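Home | Forums | Small Shareholders | Search | Log in

Prestholm board refusing the special meeting?
Started by Matilde R., October

Matilde R.
Hi all, I've held Prestholm for years (235 shares, so hardly a threat to anyone!) and I'm trying to follow this fight. Hirvonen Partners asked for a special meeting to replace two directors, and the board says the request was defective. Can they just say that and sit on it?

tapio_l
They can say it, and then a judge gets to decide. I read the letter over coffee and the complaint is that one signature page was undated – pretty thin, if you ask me. Hirvonen and Arier together are well past the ownership the bylaws call for.

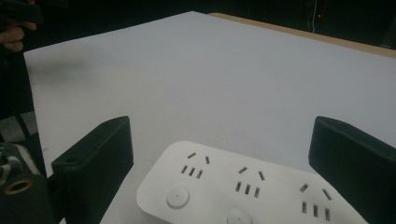
Bylaws are where I'd start, Matilde, before you read one more press release from either side. Find the section on meetings called by holders and see how many days the board gets to answer. I went through mine late in the evening at a big white tabletop with the lights down low, much like the one in the picture, and it still took me two passes to find the notice clause, so be patient with it.

FadwaF
I'm going to disagree a little with Tapio, and I say this fondly. Notice rules protect people like us too. If a big fund can skip a date, what else can it skip? I have 508 shares and I'd like the paperwork done right, even if it costs everybody a few weeks.

tapio_l
Fair enough, but they could have asked for a corrected page instead of hiring lawyers.

Matilde R.
Thank you both, this is so helpful. Found the clause, and it gives them 5 business days to object. Now I need to work out when the clock started.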